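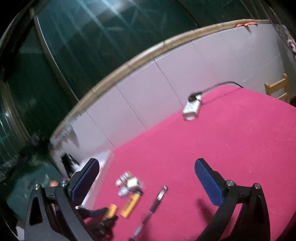 Figure 1. Small items at the pink table.

The Pink Table Project: Where Small Things Go in a Shared Room
Final report, Everyday Spaces studio, Grukberg
Instructor: Arnout Schouten
Submitted Feb 7, 2026

1. What we studied

Every shared home we visited in September had one surface that collected everything. In ours it is the pink table. People come in, put down whatever is in their hand, and go off to do something else. By the evening there are pens, lids, lip balm, batteries, hair clips, a charger or two, and something nobody will claim.

Our team (two of us, both living in the house) wanted to know which small things land on the table, how long they stay, and whether a few cheap changes would help them get back to where they belong. We loved this topic from the start. It sounds tiny, and then you begin writing things down and it gets huge!

The working name for the project was Furkotora, and it is still on our logbooks and on the lids of our test boxes. "The Pink Table Project" is the title we settled on for the report after Mr. Schouten asked us, twice, what Furkotora was supposed to mean.

2. The table and the room

The table stands by a pale wall, close enough to it that things get pushed to the back and stay there. Its pink top shows up small objects really well, and we are grateful for that. A white cap or a dark pen is easy to spot against it from across the room. Pink things are another story, and we missed a hair tie several evenings in a row.

It is a social corner too. People sit near it to read or scroll, and they treat the table as an arm's-length shelf. We think that matters more than the size of the table, and I come back to it in section 5.

3. Method

We kept the log for 40 evenings. Each evening one of us wrote down every loose item on the table that was small enough to close a hand around. Plates, laptops and bags were left out. For each item we wrote:

- what it was, in plain words
- whether it had been there the evening before
- which part of the table it was on (wall side, room side or middle)
- whether we knew where it belonged

In the first half we changed nothing and only cleared the table when somebody needed it. In the second half we put out storage and did a short pickup every evening after logging.

For storage we tried two things. One was a set of shoebox lids with dividers cut from cereal boxes. The other was a shallow sorting tray called the Stakurell, which a student in the year above us had left in the studio in Qiu Hall and which we were allowed to take home. The Stakurell has fixed compartments. The lids could be changed whenever we felt like it, and we felt like it a lot.

We sorted by hand, picking up one item at a time. We also tried sweeping everything into a box and sorting it later. It was fast and very satisfying, and then the box sat under the table for most of a week – so we went back to one at a time.

4. What we found

The log has 517 entries. An item that stayed put for three evenings counts as three entries, so that is not the number of separate objects. We argued about this quite a bit and decided that entries were the better measure. A battery that sits there all week is more of a problem than a lip balm that gets picked up again the next morning.

Writing things were the biggest group: pens, markers, a glue stick, pencil stubs. After those came caps and lids that had lost whatever they were supposed to close, then hair and face things, then batteries and plugs. The group we called "parts" was smaller but took the longest to deal with, as neither of us could say what half of them were parts of.

The middle of the table cleared itself. People need it for cups and books, so they shove things outward. The wall side is where items settle. Some entries there repeat so often in the logbook that we started using ditto marks down the whole page.

Chargers turned out to be their own category. They are small enough to fit our rule, but they are tied to one place by the cable, and putting one in a tray makes no sense if somebody will want it again after dinner. We first wrote them down as clutter. Halfway through we changed that to "in place" if the charger was at the back edge with the cable running along the wall side, and "loose" anywhere else.

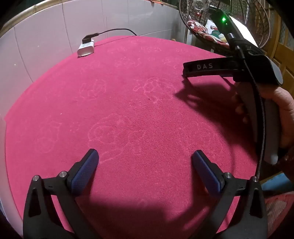 With that rule the numbers for the wall side looked a lot friendlier, and the pickups went quicker too. We stopped unplugging things that had to be plugged in again an hour later, and our housemates stopped being annoyed with us.

The longest pickup took 44 minutes. It was the very first one, before we had agreed on any categories, and most of the time went into testing markers on scrap paper to see which still worked. (Most did! We had been about to throw out the lot.) Once the lids were in use, a pickup was usually done before the kettle boiled.

5. Lids against tray

We both expected the Stakurell to win. It looks neat and it doesn't slide around. In daily use the shoebox lids did better, and I think the reason is the seats. Somebody leaning over from a chair drops a thing in the nearest open space. The wide lid caught it. The tray compartments needed aim, and people put things down next to the tray and meant to come back.

The tray was great for batteries and loose caps, where you want like with like. We ended up using both: one wide lid on the room side, and the tray on a shelf as the second stop during the evening pickup.

6. Problems

Both of us live in the house, and we knew we were logging. I caught myself putting a pen back in my room so I wouldn't have to write it down. We also disagreed on what counts as loose. A marker standing in a mug was loose to one of us and stored to the other until we fixed the rule, and the early pages were never corrected for it.

Guests were not asked to do anything differently. A few of them asked what the notebook was for and then tidied the table on the spot, which was kind of them and terrible for the data.

7. Next steps

We would like to run the log in a house where neither of us lives, with the wide lid only, and with a separate line for chargers from the first evening. The cereal-box dividers should be replaced with something stiffer – they had gone soft at the folds by the last week. The Stakurell goes back to Qiu Hall with its compartments labeled, and the wide lid is staying on the pink table.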